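Packed Lunches and Kit for Group Visits: Household Notes for Home-Educating Families

Issued by the Brulside Home Education Network. These notes are for families joining our day visits to zoos, farms and nature reserves. They were first drawn up by Radka Nikolaidis and were revised in April.

Food for the day

Most of our visits include an outdoor lunch, and few venues can offer indoor space to a group of our size. Families are asked to bring food that can be eaten without cutlery. Sandwiches keep best if the filling is spread right to the edges and the bread is wrapped in greaseproof paper before it goes into the box. Tomatoes and cucumber should be packed separately and added at lunchtime.

Small cartons of juice may be frozen overnight and used in place of an ice block. They will normally have thawed by midday. Yoghurt is best left at home in warm weather.

Please do not send nuts or sesame. Where a child has a known allergy, the lunch box should carry a name label on the lid and another on the base — lids are often exchanged by accident.

Setting out a shared table

Where families have agreed to share food, one household should bring the tablecloth and another the bowls. Bowls that fit inside one another take up far less room in the car. Wet bowls should be dried fully before they are stacked, as they will otherwise stick together and may mark.

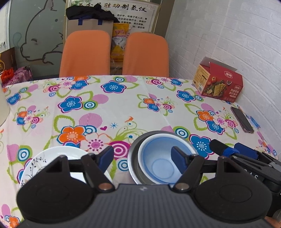 Light blue plastic bowl nested in a stainless steel one.

A wipe-clean cloth should be rolled for storage, as folding leaves creases which crack in time. Clothes pegs will hold it to a picnic table in a light wind.

Hands and surfaces

Children must wash their hands with soap and running water after any contact with animals, fences or gates, and again before eating. Hand gel does not take the place of washing. Each family should carry a small towel, as the dryers at older sites are slow.

Clothing and bags

Mud on wellingtons should be left to dry and then brushed off outdoors. Waterproofs should be hung up on the evening of the visit, with the pockets turned out. A rucksack that smells of old fruit may be wiped with a solution of 2 tablespoons of bicarbonate of soda in a litre of warm water and left open overnight.

Clipboards, pencils and magnifiers are lent by the Network and should be returned within seven days to Drita Matić, who also holds the list of spare waterproofs in sizes for children aged four and over.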